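The Big Pot
Choosing, filling and looking after a stockpot at home

22/03/2020

Most home kitchens have one pot that is too big for everyday use. It lives on top of the refrigerator or at the back of a low cabinet, and it comes out for corn, for soup, for a holiday crowd. The rest of the year it holds smaller pots, or a bag of onions, or nothing.

I bought mine at a restaurant supply store in Cludham when I moved into an apartment with a kitchen the size of a parking space. It was a poor decision on paper. The pot took up a whole shelf. But it has outlasted two stoves and every nonstick pan I have owned, and in the past year I have used it nearly every week.

The store is still there, on the corner of Nair Street, with pots stacked to the ceiling along the back wall. I went back this month to see what has changed. Prices have, a little. The pots themselves look the same as they did. Stainless steel has taken over most of the shelf space, and the aluminum ones are down at floor level near the mop buckets.

Steel, and why the bottom matters

Stainless steel is easy to live with. It doesn't react with tomatoes or vinegar, it can be scrubbed hard, and it doesn't pick up the smell of last week's fish stock. What it does badly is spread heat. A thin steel pot on a strong burner will scorch in a ring right over the flame while the soup at the edges is barely warm.

So look at the base first. A good one has a thick disk of aluminum sandwiched between layers of steel. Pick the pot up and feel where the weight is. If it feels heavy at the bottom, it will probably cook evenly. If it feels like a bucket, it will do fine for boiling water and pasta, but you will have to stand over a thick chili and stir.

Then look at the rim. A rolled rim is stronger than a cut edge and more comfortable to knock a spoon against. It also makes pouring a bit neater, although no stockpot pours well when it is full.
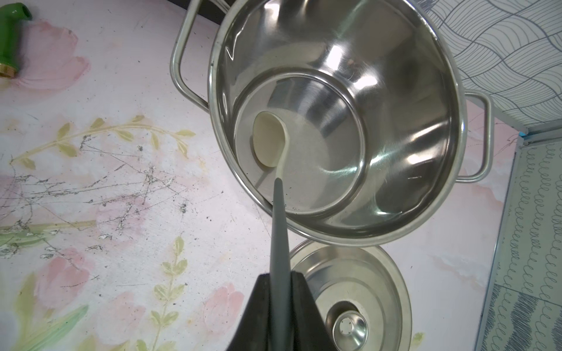
A long-handled spoon is the other half of the purchase. The short ones sold in sets are made for saucepans, and in a tall pot they put your knuckles in the steam. You want to be able to reach the floor of the pot, all the way into the corner where the wall curves in, with your hand still outside the rim. That corner is where rice and beans settle and stick. A light-colored bowl on the spoon is handy too. You can see what color the broth is against it, and whether the spice paste has dissolved.

I don't leave a plastic or nylon spoon standing in a pot over heat. The part resting on the rim can soften, especially with a gas flame coming up the side. A small plate next to the stove does the job.

Handles get less attention than they should. Lift the pot in the store with both hands and imagine it full. Each gallon of water weighs more than eight pounds, and a thin loop of metal digs into your fingers at that weight. Loops that stand well away from the side leave room for a folded towel. Check how they are attached, too. Rivets are strong but collect grease on the inside. Welded handles leave the wall smooth.

What to put in it

Drernano, a lunch place two doors down from the supply store, makes one soup a day and sells it until it is gone. The kitchen gets 60 bowls out of its largest pot. The chickpea soup on the day I visited started with onions cooked slowly in oil for the better part of an hour, before anything else went in. The cooks there never fill the pot past three quarters.

At home I follow the same rule. My standard weekend batch is chicken stock: two carcasses, a couple of carrots, celery, a halved onion with the skin on, peppercorns, and cold water to cover. It goes on low and stays there for four hours. I skim it when I walk past. The lid sits half on for the first hour and off after that.

Cooling takes planning. A full pot holds its heat for a very long time and shouldn't go into the refrigerator as it is. Strain the stock into shallow containers, or set the pot in a sink of cold water and ice and stir until it has come down. I freeze most of it in two-cup tubs and keep one in the refrigerator for the week.

Beans are the next best use. Dried beans roughly double in size or better, and a small pot boils over just as you leave the room. In the big one they have space.

Keeping it clean

Scorch marks come off with baking soda and water simmered for fifteen minutes, then left to cool. The rainbow stains that show up after high heat are harmless and wipe away with white vinegar. White specks on the floor of the pot are usually from salt added to cold water, and they don't come out. Wait for the boil before you salt.

Dry it with a towel if you have hard water. The shine goes cloudy otherwise, mostly on the inside wall. Dry the lid as well, around the knob, where water gets in under the screw.

For storage, turn the lid upside down on the pot and put the next size down on top of it. Womeck makes a wire shelf that fits over a stockpot in a deep cabinet, and I used one for a while, but it had to be lifted out every time I wanted the pot. Mine is back on the refrigerator now, with the long spoon inside it.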